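The Second-Hand Promise

By the end of August the donation bins in Ternell are full to the flap. Parents clear out the bedrooms before term starts, the bags go in the back of the car, and everyone drives home lighter. I have done it myself for years and I never asked where any of it went. The sign on the bin says "given a new life", and I took the sign's word for it.

The sign belongs to Prandus, which runs the bins in Ternell, Brutthorpe and a string of market towns between them. Its leaflet says every item is "rehomed, reused or responsibly processed". Read that slowly and you will notice that it rules out almost nothing. A shredder is a process. So, I suppose, is a boat.

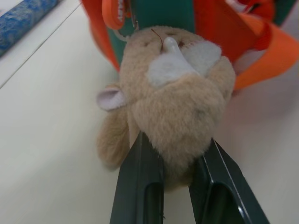

Children's things are the hardest test of the promise. Adult clothes have a ready market of students and bargain hunters, but a child's belongings come with rules attached, and with the taste of a very particular owner. Soft toys are worst of all. A small tan animal with short fur and a dark red thread curling out beside its nose may have years of affection left in it, yet a loose thread is just the kind of thing that makes a cautious shop manager reach for the reject sack. Two of the charity shops I visited no longer put soft toys out at all. One took them only with the original label still sewn in, and I would like to meet the toddler who leaves a label alone.

Prandus would not tell me what share of its toys is resold. It did tell me that a full bin holds 500 kilos, a figure I had not asked for. When I put the question a second time I was sent the leaflet.

The depot at Brutthorpe is more candid than the head office. The people on the sorting line talked freely about what they see, and what they see is mostly poor. Cheap school shirts arrive grey at the collar and go straight to rags. Shoes come in singles. Good winter coats are picked out within seconds and priced for the shops, and those coats, as far as I could tell, pay for nearly everything else in the building.

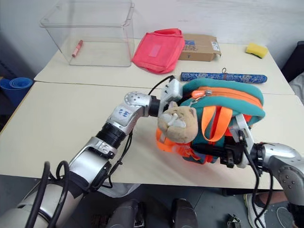 Then there is the matter of price. In the Poirier arcade in Ternell, a second-hand child's coat was marked at £17 on the afternoon I went in. A new one from the supermarket across the road cost £2 more. The second-hand coat was better made, and I would argue for it with anyone, but a parent with three children and a bus to catch isn't looking for an argument. If reuse is to mean anything it has to be cheaper by enough to notice.

The trade's answer is that costs have gone up. Rents have, certainly, and so has diesel. But the stock is free, and much of the labour in the shops is unpaid, and I have yet to see a set of accounts that shows me where the difference goes. Over 40 bins now carry the Prandus name. That is a lot of trust to collect on the strength of a slogan.

What does seem to work is smaller and duller. The primary school at the bottom of my road keeps a rail of outgrown uniform by the office door. Things go on it, things come off it, and there's no leaflet. The sizes are wrong half the time and the rail squeaks. I took our last bag there, apart from the toys, which they wouldn't have either. Those are still in the hall.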